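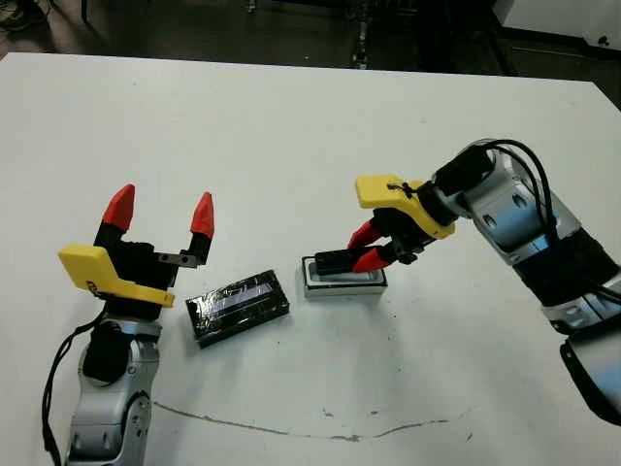 White table top with faint scuffs.

Livis Furniture Hire
Frequently asked questions for hirers

Last revised April 5, 2020

Who may hire furniture from Livis?

Hire is open to schools, clubs, places of worship, small businesses and private households within the Gummont delivery area. Hirers must be 18 or over and must give a permanent address. A business or club should name one person who will sign for the goods and remain responsible for them until they are collected.

How do I make a booking?

Bookings are made on Form 3928, which may be completed online or obtained from the office at 146 Tolentino Road. A booking is not confirmed until written acceptance has been issued. Telephone enquiries are welcome, but items cannot be held on the strength of a call.

Is a deposit required?

Yes. A deposit of £100 is payable on each booking, whatever its size. It is returned to the card or account from which it was paid once the furniture has been checked at our store. Please allow ten working days. Deposits cannot be returned in cash or set against a later hire.

May I hire by the month?

Tables, desks and shelving may be hired by the day, the week or the month. Chairs are supplied by the day or week only. Monthly hire renews automatically unless notice is given in writing at least five working days before the renewal date.

What counts as fair wear?

Light scuffs, smudges and small surface marks are treated as fair wear and no charge is made for them. Cracks, burns, deep cuts, swelling caused by standing water and missing feet or fittings are treated as damage. Where a mark was already present on delivery and is recorded on the delivery note, the hirer will not be charged for it. We therefore ask that the note be read carefully before it is signed.

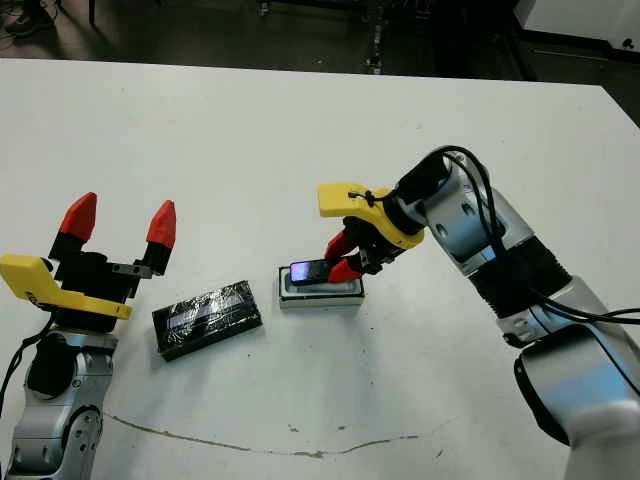

Shiela Manalo has asked whether a mark found the morning after delivery can still be added to the note. It can, provided the office is told in writing by noon on the working day following delivery. Later reports will be considered, but the hirer may be asked to show that the mark was not made during the hire period.

How should table tops be cleaned?

Use a soft cloth with warm water and a little washing-up liquid, then dry the surface. Scouring pads, bleach and solvent cleaners must not be used. Adhesive tape should be lifted slowly from one end. If a residue remains, please leave it and mention it at collection. No cleaning charge is made for tape residue on up to two tables.

Can I move the furniture to another address?

Only with written consent. Hirers who move items without consent will be charged for a second collection, and the cover described below will no longer apply.

Is the furniture insured while it is with me?

Cover arranged through Husent is included in the hire price and applies to fire, flood and theft from a locked building, up to £4000 for each booking. It does not extend to items left outdoors overnight, to items lent to a third party or to accidental damage. A copy of the policy wording may be requested from the office.

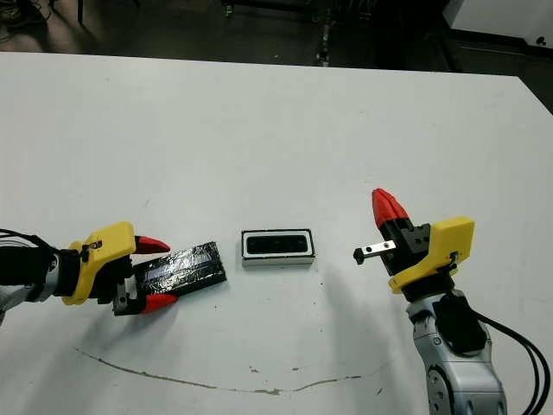

Table top in matt off-white.

What happens on the day of delivery?

The driver will bring the furniture to a ground-floor room. Upper floors can be served only where there is a lift large enough for the longest item, and this must be stated on the form. Drivers are not able to move the hirer's own furniture or to take doors off their hinges. If no one is present to sign, the goods will be returned to the store and a further delivery fee will fall due.

Can I cancel or change the date?

A booking may be cancelled without charge up to seven days before delivery. After that, half the hire price is payable. One change of date is allowed free of charge, subject to stock. For bookings falling in April, any number of date changes will be accepted and no fee will be taken.

How do I make a complaint?

Complaints should be sent in writing to the office, quoting the booking reference. A reply will be sent within 15 working days. Hirers who remain dissatisfied may ask for the matter to be reviewed by a manager who was not involved in the original decision.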